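Jornbridge wants $3,896 for a robot that sorts spare parts. Read the terms first

Shop Floor News, March 2024

Jornbridge has started taking orders for Flerka, a parts-sorting kit aimed at small electronics repair shops and assembly rooms. The company says the kit can take mixed boards and wire harnesses from a tray and put each one in the right bin, with no programming by the buyer. It costs $3,896. The robot arm is extra.

That last point is easy to miss. The order page shows a working cell with an arm in every picture, and the word "complete" appears twice before the scroll reaches the list of contents. What the buyer gets is a gripper, a mounting plate, a set of bins, a tray and a year of access to the sorting software, which Jornbridge calls Endow. After the first year Endow costs $514 a year. If the payments stop, the gripper still opens and closes, but the sorting does not run.

Jornbridge is hardly the first firm to sell hardware this way, and the price is low next to what a custom cell would cost. The question for a small shop is whether the kit does enough work to earn its keep, and on that the company has put out very little.

The demonstration material shows a narrow job. A steel tray lined with white paper sits between four yellow bins, two to a side, with one round red circuit board and two wire harnesses laid out on it. The bins on the left hold a matching board and a pair of small metal parts with wire leads. The harnesses go to the right. 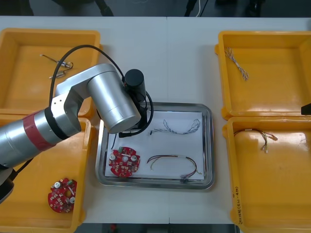
Vol. 9, No. 10

Three parts on clean paper, well apart from each other, is about as kind a test as anyone could set. Harnesses are hard for robots. They bend, they snag, and they never lie the same way twice, so a machine that can pick them up at all deserves some credit. But the harnesses that come across a real bench come in a heap, with connectors hooked through each other and a zip tie or two still on. Jornbridge gives no figures for tangled parts. It gives no figure for dropped ones either.

The sales sheet does claim "up to" 9 picks a minute. We asked the company what the rate was over a full shift, with harnesses in the mix, and were told that results vary by part. We asked again for any single shift's log and have had no answer so far.

There is also the matter of cables. The arm in the demonstration carries a black cable in a wide loop over the top, down to the gripper. That is a common way to rig a test bench. On a crowded bench, with people reaching past, a loose loop is something to catch a sleeve on or pull from its socket. Jornbridge says a cable guide is "planned." It is not on the current parts list and no price has been set for it.

Setup may be the stronger part of the offer. Buyers lay out a sample of each part, point the software at the bin it belongs in, and confirm the match on a screen. The company says most shops will be sorting the same day. If that holds up, it takes away one of the real costs of small-scale automation, which is paying someone to come back each time a part changes. The limit is 10 part types on the basic plan. A shop that repairs more than one line of equipment could pass that by lunchtime, and the larger plan is priced only on request.

Espinoza, the distributor handling US sales, is offering a 30-day return on the hardware. Software fees are not refunded, and the buyer pays freight both ways. The gripper pads are treated as wear items and fall outside the warranty. Espinoza would not say how long a set should last.

A first version of the kit was due in November and slipped. Jornbridge blames the delay on gripper supply and says units ordered now will ship within the quarter.

For shops that already own a suitable arm and sort the same handful of parts all day, Flerka could be worth a trial - provided the trial is run on their own parts, straight out of their own boxes. Anyone who would have to buy an arm as well should wait for shift-length numbers. Questions worth putting to Espinoza before signing: which arms are supported today, what a set of pads costs, and what happens to saved part profiles if the subscription lapses.

Orders are open now through Espinoza. A deposit is required, and the order form does not say whether it can be returned.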